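Part-Time Housekeeper Wanted for Rustad Guest House

We're a small, family-run guest house on the edge of Plondier, and we're looking for a kind, steady person to join our housekeeping crew from May through the end of the fall season. If you like a quiet morning's work, and you get a little bit of joy out of a freshly made bed (we certainly do!), we'd love to hear from you.

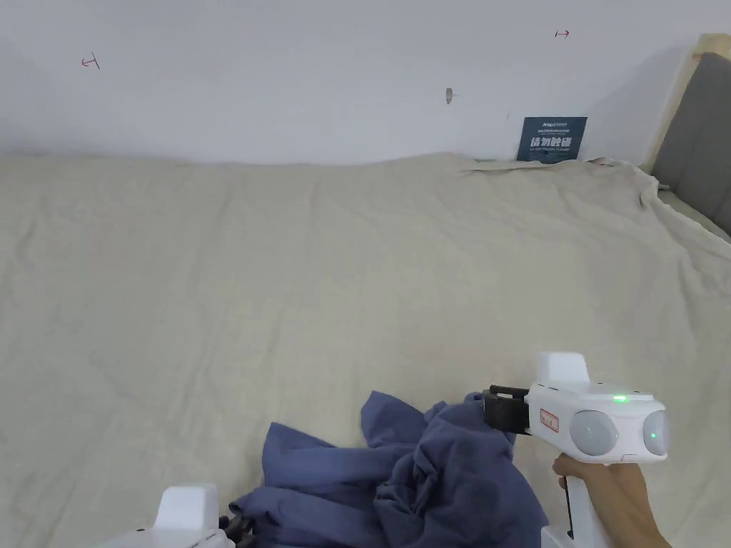 The job is 18 hours a week, spread over mornings, with a start time of 9:30 so that parents can get the school run done first. You'll be changing beds, cleaning bathrooms, restocking towels and soap, and helping with the washing and folding. Our guests tend to stay a week or more, and many of them ask us to do their laundry too, so you'd be looking after shirts and sweaters as well as sheets.

You don't need hotel experience. Soledad Figueroa, our head housekeeper, came to us from a bakery, and she'll work alongside you for your first 3 weeks until you know where everything lives and how the old dryer likes to be treated. We do ask that you can manage stairs and carry a full laundry basket up them, and that you're comfortable working around guests who may want to stop and chat about the weather.
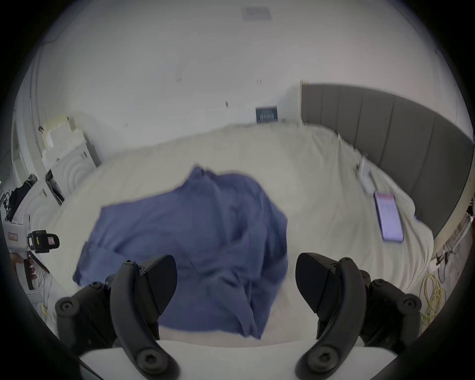
Pay is hourly and goes out every other week, and we're happy to talk about the rate when you call. Lunch is included on the days you work, usually soup and whatever bread is left from breakfast, and there's free parking behind the house. The number 60 bus also stops at the bottom of our road if you'd rather not drive.

To apply, write a few lines about yourself to Samah El-Sayed, Rustad Guest House, 242 Foleo Road, Plondier, or just drop in any afternoon between 2 and 4 and ask for her at the front desk. Please include the name of one person who can speak for you. A former boss is fine, and so is a teacher or a neighbor.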